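Subject: Re: Travel sets, and what to do with captured pieces
From: Catherine Gillies
To: Sutherland Small Boards list
Date: September 7, 2026
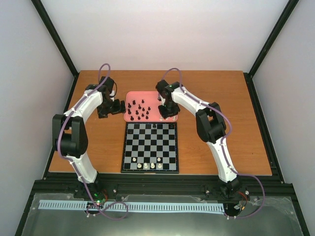 1. The tray question

Altov wrote:

> I've gone back to magnetic sets after years away and I'm enjoying them,
> but I've never worked out what to do with the pieces once they come
> off the board. At home they roll under the sofa. On the train they go
> in my coat pocket and I find a bishop in there a week later. Does anyone
> use the slots that come in the folding sets? And is it worth paying more
> for a board with stronger magnets, or is that only for people who play
> on boats?
>
> Also, any tips for keeping endgame positions set up between sittings?

Oh, I have so much to say about this! Magnetic boards are my favorite thing in the whole hobby and I will happily talk about them until you all unsubscribe me.

First the tray. Get one! Any shallow tray with a raised rim will do, put it right behind the board, and your captured pieces have a home. A pink one like the one in my picture is lovely because black pieces show up so well against it (there's a whole crowd of them in there, mostly pawns and other small stuff, and you can find what you want at a glance). I stand mine upright instead of tipping them in a heap. It takes two seconds longer and it makes setting up the next game a pleasure.

I tried the slots in the folding sets for a whole summer and gave up on them. They're fine for packing the set away, but in the middle of a game you end up poking at a knight with your fingernail while your opponent stares at you. My old Tredo has foam slots and the foam started shedding in June, so now every piece has a little gray beard.

2. Magnets

You don't need the strongest ones. What you want is a piece that stays put when you bump the table and still lifts off without dragging its neighbors along. That second part matters most on the small boards, where you can easily have four pieces shoulder to shoulder on the bottom row. My Kokevstead is just right for this. My nephew's set is so strong that picking up a rook brings a pawn with it, and then you're arguing about touch move!

If you buy used, try the pieces before you pay. Turn the board on its side with everything on it and give it a gentle shake. Check the felt too, if there is any, as the glue dries out and the bottoms come off. A dab of craft glue and a night under a heavy book fixes that.

3. Leaving a position up

For endgames I leave the board exactly where it is and write the position on an index card, which I tuck under the edge of the tray. I have 69 of those cards in a shoebox now and I love going back through them. Some are from my own games and plenty are copied out of old puzzle columns. The ones I like best are lopsided, with a handful of white pieces down at the bottom and hardly any black left up top. They look like nothing at all and then you spend a whole evening on them.

If you have to clear the table, a flat baking sheet under the board lets you carry the lot to another room. A steel one is even better, as some of the cheaper boards will cling to it a bit.

Altov, do tell us what set you ended up with, and how big the squares are. I'd also love to hear from anyone who keeps black and white in separate trays. I keep meaning to try it, but then I'd have to find room for another tray on my desk.

Happy playing,
Catherine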